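Grasp selection in clutter

Grasp selection is the bit of a robot's software that decides what to grab next, and where on it to grab. It sits between perception (what's in front of me?) and motion planning (how do I get my arm over there?), and I've been looking after this entry on the Gundwood wiki long enough to have opinions about it, so expect a few. The subject is older than the learned methods everyone talks about now, and plenty of the older tricks are still doing honest work inside newer systems.

Most of what follows is about soft things in heaps. Boxes and bottles have their own article, and frankly they have an easier life. A box has edges, a box stays box-shaped when you lift it, and you can write down a decent grasp for it before you've even switched the arm on.

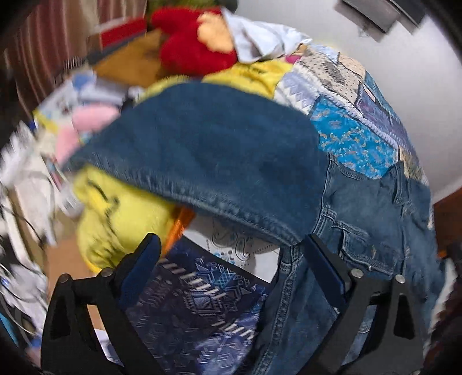

Cloth gives a selector very little to hold on to, in both senses. The classic recipe is to look for ridges and folds — anything that stands proud of its surroundings and is narrower than the open fingers — then score each one and try the best. A bunched-up pair of jeans on top of a heap, pinched between two fingers, is about as friendly as it gets, with thick folds and plenty of seams to show up in the depth map. Put a patchwork quilt right beside it, though, and a selector that leans on colour edges will happily propose a grasp at every patch boundary, none of which is a fold at all. I lost most of an October to that one. The fix in our planner, Gositz, was to let colour suggest which pixels belong together and to let depth alone say where the fingers could go.

Scoring

Gositz keeps five terms in its score: height above the neighbours, fold width, clearance for both fingers, distance from the edge of the workspace, and a penalty for spots tried lately. That last one is dull and does more good than the rest put together! Without it the arm will go back to the same hopeless crease again and again, because nothing in the view has changed and so neither has the answer. We let the penalty fade over nine attempts, a number chosen by Macarena Carrasco after an afternoon of fiddling, and I've never found a better one.

Learned selectors skip the hand-made terms and predict a grasp straight from the camera view. The ones trained from wrist-mounted views tend to cope well with fingers being in shot all the time (older segmentation code had to mask them out). What they're less good at is telling you why they picked a spot, so when something goes wrong you're left staring at a heat map and guessing.

Blur and timing

A selector is only as good as the view it's handed. Views taken on the move smear, and a large plain cloth smears into one flat region with barely a crease left in it. The usual cure is to hold off until the wrist is still. Gositz waits for four steady views in a row before it commits, and keeps the last good proposal in hand meanwhile. 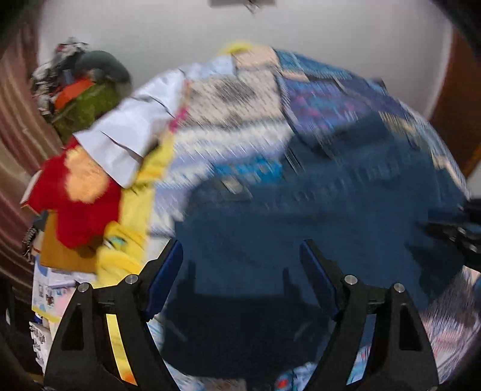 Rodrigo Calvo wrote in to disagree with the waiting, saying that on the Sepúlveda branch he'd dropped the check altogether and given each view a sharpness weight, so that a poor one still counted for something and the arm never had to stop. I've tried it since. It's quicker, and it's also twitchier near the end of an approach, where I'd still like the arm to pause and have a proper look.

Related entries
Depth maps and missing depth
Dovetti calibration routine
Motion planning near soft obstacles
Segmentation of cloth

Contact the editors | © Gundwood wiki | Last edited 2022-05-13 | Back to top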